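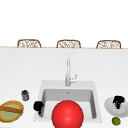
Kitchen sink scene in Timgate, default layout

Quick one for anyone setting up the Clilport kitchen pack. Took me 2 evenings, should take you less.

Install Timgate first, then drop the Clilport folder into scenes. Restart. If the kitchen isnt in the menu you've unzipped it one level too deep – move it up and try again.

Load the scene, pick your arm, hit reset. Check the objects before running anything. Mine has a red ball right over the front of the sink, bread off to the left, lime on the right. If stuff is falling through the counter, set physics substeps to 6.

Next, pick a task. Start with bread and plate, it's the most forgiving.
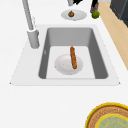 Tutorials > Simulation > Pick and place

Target for this one is plate on the sink floor, baguette lying across it. Bread can hang over the rim, still scores.

Grip force 17, no higher or the plate skates. Approach slow, colour overlay off, it chews memory. Come in from above and stay clear of the faucet. Run 7 trials then save teh log before you reset – reset wipes it.

Gripper jitters on close? Known bug, Vangelis Kouris has a patch in the Groro forum.

Next part: swapping in your own objects.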